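Magazine > Food & Home > Features

The Summer I Learned to Make Jam

I grew up in a house where jam came from a jar with a gingham-printed lid, and I was perfectly happy with that. My mother was a wonderful cook who thought preserving was something people did in novels. So I'm still a little surprised to find myself, at my age, standing over a pot of plums at six in the morning with the back door propped open and my hair in a clip, talking to the fruit.

I blame the tree. When we bought the house on Milline Road it came with a plum tree that leaned over the garage, and for the first two years it gave us nothing but leaves and wasps. Then in the third August it went completely wild. There were plums on the roof, plums in the gutter, plums in the neighbor's wading pool. We ate them, gave them away in grocery bags, baked them into everything, and one night at dinner my son looked at his plate and asked very politely if we could please have an apple.

So I made jam. Or I made something! I'd found a recipe on the back of a sugar packet and decided I knew better than it did (I cut the sugar by half, I didn't own a thermometer, and I wandered off in the middle to take a phone call). What I got was four jars of purple soup. We poured it on ice cream and called it sauce, and it was pretty good sauce, but it had humbled me.

The next batch I boiled so long that it set like a hockey puck. I broke a butter knife on it. My husband, who is a patient man, said it had a lovely flavor once you got past the chewing.

What saved me was the Dumitrescu farm stand out on the county highway, where they've been putting up fruit for as long as anyone around here can remember. I went in for corn and came out an hour later with corn, a flat of underripe plums I absolutely did not need, and the best kitchen advice I've ever been given. Put some of the hard ones in, they told me. The ripe ones taste better but the hard ones make it set. I'd been picking out only the soft, gorgeous, bursting ones, like a fool, and tossing the rest on the compost.

They also told me to put a saucer in the freezer before I started, which I'd read about and ignored because it sounded fussy. You drop a bit of hot jam on the cold saucer, wait a minute, and push it with your finger. If it wrinkles, you're done. If it runs, keep going. I've since bought a very nice thermometer, and I use the saucer anyway, mostly because you get to lick it.

And make small batches! I used to fill my biggest pot nearly to the brim, thinking I'd get it over with, and it would take forever to come to a boil and then climb up the sides and weld itself to the stove. Now I never do more than a few pounds of fruit at a time. It cooks fast, it keeps its color, and if I ruin it I haven't ruined the whole weekend.

The other thing is stirring. You want something with a long handle, because plum jam spits, and it spits with real malice once it gets thick. I had a little constellation of burns on my wrist for most of that first year. I tried a silicone spatula (too floppy) and a metal serving spoon (hot, so hot, and it squeaked on the bottom of the pot in a way that sent the dog out of the room). I went back to wood and I've stayed there.

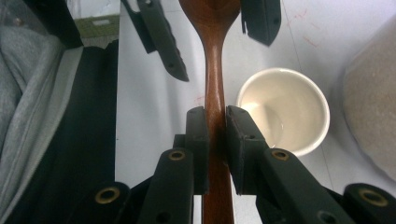 Long handle, wide bowl: my kind of jam spoon.

I keep one spoon for fruit and one for everything else, after a batch that had a definite whisper of onion in it. That's my only strict rule and everyone in the house breaks it.

By the third summer I'd gotten cocky enough to enter the Vestia Street Fair, in the category called Soft Spreads, which made me laugh every time I had to write it on a form. There were 43 entries. I'd put up plum with a little cardamom, and I had told everyone I knew that I didn't care how it did. I cared so much I couldn't eat lunch. It got an honorable mention, and the comment card said "pleasant, slightly loose." I have been called worse. The card is on my refrigerator.

These days I make roughly 100 jars in a good year, and most of them leave the house. They go to teachers and the mail carrier and the people who plow our driveway. A half-pint turns out to be the right size of present for somebody you like but don't know very well. The jars hardly ever come back, even though I write PLEASE RETURN on the lids, so if you're reading this and you have one of mine in your cupboard, I'd love it back before September.

The tree is loaded again as I write this. I heard the first one hit the garage roof last night around bedtime, then two more, and I lay there doing the math on sugar.

218 shares | 12 comments

Contact Us | Copyright 2020 | Back to top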